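Arniva S2 Sit-Stand Desk Frame with Nancombe White Top: Review After a Year of Daily Use

Reviewed by Leopoldo Medrano
Updated 2024-06-05

The Arniva S2 is a two-leg electric desk frame sold alone or with one of three tops. We bought it at full price with the Nancombe top in white. This update replaces the first-look notes from March and covers stability, noise, the control box, and how the top surface has held up.

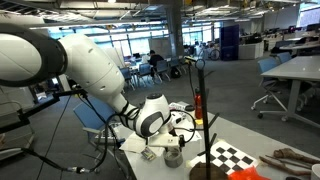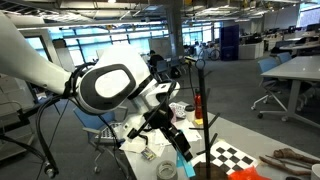
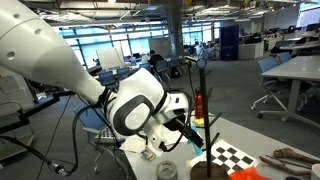 Assembly

The frame ships in one carton and the top in another. The frame carton is heavy enough that two people should move it. Assembly took one person a little over an hour with a cordless driver. The crossbar is telescoping and locks with set screws at each end. Tighten these after the top is mounted, not before, or the pilot holes will not line up. The printed manual shows the left and right side brackets reversed in step 6. Arniva has corrected the PDF on its support page, but our carton had the old booklet.

Lift and noise

There are 2 motors, one per leg. Travel speed is even under load, and the legs stay in sync. Start and stop are soft, with no visible jerk at the top of the stroke. The motors make a low hum that can be heard in a quiet room but does not carry through a closed door. With a heavy load placed all on one side, the loaded leg is slightly louder. Height repeats well: presets returned to the same reading each time we checked with a tape.

The logged cycle count on the control box stood at 1,314 when we wrote this. The readout is under a hidden menu (hold M and the down arrow until the display blinks). In that time the frame has thrown one error code, E04, after a power cut. The reset procedure in the manual cleared it.

Stability

Side-to-side movement is low at sitting height and moderate at full standing height. Front-to-back movement is better than on the Heydari frame we tested last year, which uses a thinner foot. Typing at standing height produces a small shake in a monitor on a long arm. A monitor on its own base is steady. If you are tall and type hard, consider the four-leg version.

The floor glides have enough adjustment for an uneven slab. Check them again after the first month. Two of ours had backed off.

The top

The white finish is easy to clean and shows everything. Pencil and coffee come off with a damp cloth. Dye from a cheap mouse pad did not, and left a faint gray patch near the front edge. The edge band is still tight on all sides. Kamonchanok Wiriya, who handles our surface tests, found no lifting at the corners after repeated wet wiping.

Cable handling

This is the weak point. The supplied tray is short, and its clips do not grip thick power cords. We replaced it with a Wisitz mesh tray, which fits the existing holes if you use longer screws. Leave enough slack for full travel.

Warranty

The frame and motors are covered for 12 years. The control box and handset are covered for 2. The top has separate coverage through Nancombe, and you need to register it yourself.

Rating: 4 out of 5. Points lost for the cable tray and the manual.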